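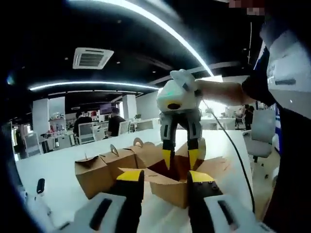
Figure 3. Carry boxes on the packing table, one with its flaps open.

Section 3. Setting up and filling the carry boxes

This section covers the brown cardboard carry box with folding handle tabs, as supplied by Trultlow for takeout and counter orders. It applies to the packing table only. For the bag line and the cold shelf, see Section 5.

3.1 Before you start

1. Wipe the packing table from end to end and let the surface dry. Cardboard set on a damp table softens at the base fold, and the damage does not show until the box is lifted.
2. Take flat boxes from the open sleeve. Do not open a second sleeve until the first is used up. A full sleeve holds 90 flats.
3. Check the top flat for crushed corners and torn tabs. Discard damaged flats in the cardboard bin.
4. Write the stock code (724) on the count sheet with the number of flats taken.

Note: Flats stored against an outside wall may bow. Lay bowed flats under a full sleeve overnight before use.

3.2 Forming the box

1. Hold the flat by its two long edges with the printed arrow on the base facing away from you. The arrow appears on one side only.
2. Push the long edges toward each other until the flat opens into a square.
3. Fold the two short base flaps inward, then the two long ones. Press the center of the base until the lock tab clicks.
4. Stand the box on the table and press down inside with a flat hand. The base must sit level. If it rocks, open the base and repeat step 3.
5. Leave the top flaps up. Do not crease the handle tabs at this stage.

Caution: The cut edges of the handle tabs are sharp on new stock. Keep fingers off the inside edge of the handle opening while folding.

3.3 Placing boxes on the table

1. Form no more boxes than the next set of orders requires. Formed boxes left standing pick up grease and lose their fold memory.
2. Group the boxes near the edge of the table where the filling is done. Leave a hand's width between boxes that still have to be closed.
3. Open the flaps of the box being filled as wide as they will go. Keep the flaps of the waiting boxes up.
4. Keep tools, tickets and tape off the area directly behind the open box.

3.4 Filling

1. Read the ticket through once before placing any item.
2. Place the heaviest item first, in the center of the base. Tubs go in before wrapped items.
3. Fill gaps at the sides with folded napkins. Do not use loose paper, as it rides up into the handle fold.
4. Stop filling 20 mm below the top crease.
5. Place cutlery and sauces last, flat, along one side wall.
6. Check the contents against the ticket and initial the ticket.

Note: If an order does not fit below the fill line, split it between two boxes. Mark the tickets 1/2 and 2/2. Do not force the flaps over a raised lid.

Caution: Hot tubs must be lidded before they are placed in the box. Steam from an open tub weakens the handle tabs within around three minutes.

3.5 Closing

1. Fold in the two side flaps.
2. Bring the two handle panels together over the center.
3. Pass the narrow tab through the slot in the wide tab and pull up gently until both shoulders catch.
4. Lift the box a short distance by the handle and set it down again. If the base drops or a shoulder slips out, move the contents to a new box.
5. Fix the ticket to the long side, clear of the handle.

Closed boxes may be carried singly by the handle. Carry two or more in a tray. Do not stack closed boxes with raised handles.

3.6 Faults

Base rocks on the table: short flaps folded over the long flaps. Refold in the order given in 3.2.

Handle will not meet: box overfilled, or an item standing on end. Lay the item flat or split the order.

Tab tears at the slot: tab pulled at an angle. Replace the box. Do not tape a torn tab.

Flaps spring open after closing: shoulders not fully through. Repeat 3.5, step 3.

3.7 End of shift

1. Flatten unused formed boxes only if the base has never carried a load. Recycle the rest.
2. Close the open sleeve and return it to the shelf.
3. Enter the remaining count on the sheet and pass it to Zyanya Salinas at the Salville counter.

Section text revised in September by T. Marikar. Fold sequence checked by Sveva Testa.

© Skinen Counter Supply | Contact | Terms of use | Back to top
3 shares | 0 comments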